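News from the Trolbridge site: the new packing hall

As many of you know, our company has been working since spring on the new packing hall for Nedon, the maker of garden furniture in Trolbridge. In September we reached the point where the roof is closed and the inside trades can start. I was asked to write some lines for the newsletter, so I will try to explain where we are and what comes next.

The hall stands behind the old factory, on the ground where the lorries used to turn. It has 700 square metres of floor and it will be joined to the old building by a covered passage. Nedon wanted to keep its production going during all the works, and this decided almost everything in our planning. The lorries now enter by the side road, and our own deliveries must arrive before 7 in the morning or wait until the afternoon. In the first month we made two mistakes with this rule, and the Nedon people were patient with us. I thank them for it.

The most difficult part was the ground. The survey had shown firm clay, but in the north corner we found an old brick drain which was not on any drawing. It was still carrying water from the neighbouring yard. We had to stop the foundations there for 6 days while a new line was designed and approved. Our groundworks partner, Erraji, moved its team to the south side during this time, so the general delay was smaller than I had feared. 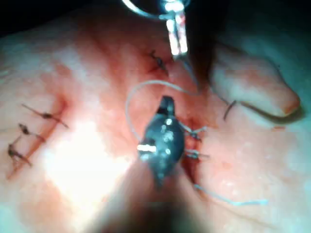
After that the steel went up quickly. The frame was made in sections of a size that one crane could lift, and the bolts were checked twice, once by our own team and once by the engineer of the client. The roof panels came from Curari. One delivery had panels of the wrong colour, a light grey when we had ordered the dark one, and they were exchanged in the same week. The walls are finished on three sides. The fourth side, towards the old factory, stays open until the passage is built, and at present it is closed with sheeting against the rain.

At the busiest time there were more than 25 persons on the site, from five different companies. For a site with so little space this is a lot, and I want to mention Othmane Zerouali, our site manager, who held a short meeting every morning beside the gate. Each team said where it would work and what it needed to have moved. These meetings were rarely longer than ten minutes. We would like to do the same on our next projects.

The next works are the floor slab, the electrical installation and the loading doors. The slab will be poured in two parts, beginning at the north end. When the concrete is hard enough, Nedon will bring in its first packing line, and we will finish the painting and the outside paving around them.

Colleagues from the office who want to visit the site are welcome, but please speak to Othmane first. You will need boots, a helmet and a bright jacket, and there are no spare ones in the site cabin. Please do not park in the side road, as it must stay free for the lorries. The car park by the main entrance of Nedon can be used after 3 in the afternoon.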